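Vestness Burial Ground and Memorials Group
Minutes of the meeting held on 3 Oct 2025

Present: 14 members. Apologies were received and noted.

1. Minutes of the June meeting
Agreed and signed, with one correction: the lease on the lower plot runs for 51 years.

2. Memorial register
The move of burial records from card to the Trendarix database continues. Entries without a date of death are to be held back until checked against the parish book. Surnames with accents, such as Triệu, were losing their marks on import. The supplier has been asked for a fix.

3. Death notices
Families may now submit up to 2,000 characters free of charge. Longer notices go to the clerk for pricing. Wording on donations in lieu of flowers is to follow the family's text without editing.

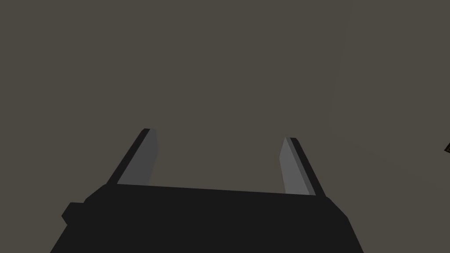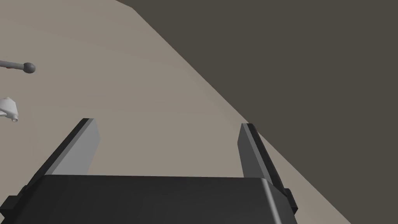
Minutes taken by the Clerk, Vestness

4. Headstone safety
Greltulix has tested the north rows. 4 stones failed and have been laid flat. Letters are to go to the registered grave owners. Where no owner can be traced, a notice will be fixed to the plot for the statutory period.

5. Scattering of ashes
Request to open the east bank deferred. Drainage report outstanding.

6. Any other business
The gate code will change at the end of the month. Funeral directors to be told in writing.

Meeting closed at 8.40 pm.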